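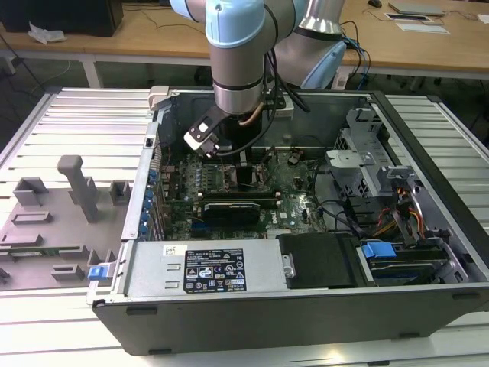
From the Disassembly Bench: The Arm That Wouldn't Let Go

Regular readers will remember that in February I used this column to announce, with some swagger, that the Gillitz cell was ready to take memory modules out of scrapped desktops without a human standing over it. I would like to withdraw the word "ready". I'd also like to withdraw "without".

The fault itself was small and a bit stupid. The job goes like this: a tower goes on its side on the platform, panel off, and the arm comes down over the board, finds the memory slots, pops the latches and lifts the modules out one by one. It had been doing this tolerably for weeks. Then one morning it closed on the edge of a processor cooler shroud, decided this was a memory module, and pulled.

A memory module comes out with a polite little click. A cooler shroud is held on by people who meant it. The arm pulled, the shroud stayed where it was, and the whole computer rose off the slats at one end like a dog being lifted by its collar. At that point you would expect the force limit to trip, and so did we. It didn't. The arm carried the tower a hand's width along the platform, scraped it across the fixture plate and only stopped when Shoshana Tillman hit the red button from the far side of the bench, with a sandwich in her other hand.

No one was hurt. The computer was scrap when it arrived and was slightly more scrap afterwards. We still wrote it up as a safety incident, which annoyed a couple of people who felt that a dented e-waste tower didn't deserve the paperwork. My view is that a machine that ignores its own force limit has earned a form, whatever it happened to be holding.

So, what went wrong. Two things, and they needed each other.

The first was the limit. Our gripper fingers had been swapped the week before for a narrower set from Breller, lighter than the old ones. The payload setting in the controller was supposed to be updated to suit. It wasn't. The arm thought it was carrying a heavier tool than it was, so some of the load it felt was being written off as its own hand. That alone would have shaved the margin without erasing it. But whoever set up the lifting routine (me) had also raised the threshold during testing, to stop nuisance trips on stiff latches, and had typed 2500 into a field that wanted something a good deal smaller. The software took it without a murmur. I'd have liked a murmur.

The second was the vision side. Agnes Fagerlund went back through the logs and found that the slot finder had been wobbling for days. It looks for long parallel shapes near the middle of the board, and it turns out that the inside of a desktop is a festival of long parallel shapes. On this model it had scored the shroud edge a hair above the true slots. It had done the same thing on 3 earlier units, according to the log, and each time the next check had thrown the result out. That check had since been switched off to save a few seconds a cycle. I am told the person who asked for this also writes a newsletter column.

What we've changed:

The payload value now has to be confirmed after every finger change, by someone who didn't do the change. There's a laminated card. I know how you all feel about laminated cards.

The force threshold has a hard ceiling in the safety configuration, behind a password I have not been given.

The slot check is back on. Cycle time has gone up and the complaints can go to Agnes, who will enjoy them.

Every new case model gets 6 supervised runs with a hand on the stop before it goes anywhere near the regular queue. Shoshana has asked that these not be scheduled over lunch.

We have also moved the stop button. It used to sit where it was convenient for the person loading towers, and a long lean for anybody else. A second one is going on the opposite side as soon as the part arrives from Hoarau, who have promised it twice. Until it does, the cell only runs with somebody on the loading side, and if you find it running otherwise, please stop it and then come and find me.

As for the bigger plan, the Arnia trial is pushed back. They were good about it. They asked for the full incident write-up, read it properly, and sent back a page of questions, the first of which was why the software would accept a number like that at all. I've passed this along to the people who wrote the software, with a covering note that went through 2 drafts before it was fit to send.

The cell is back at work on memory modules at reduced speed. Power supplies and drives are still coming out by hand, so if you have a spare afternoon and your own screwdriver, the roster is on the door.

October 2022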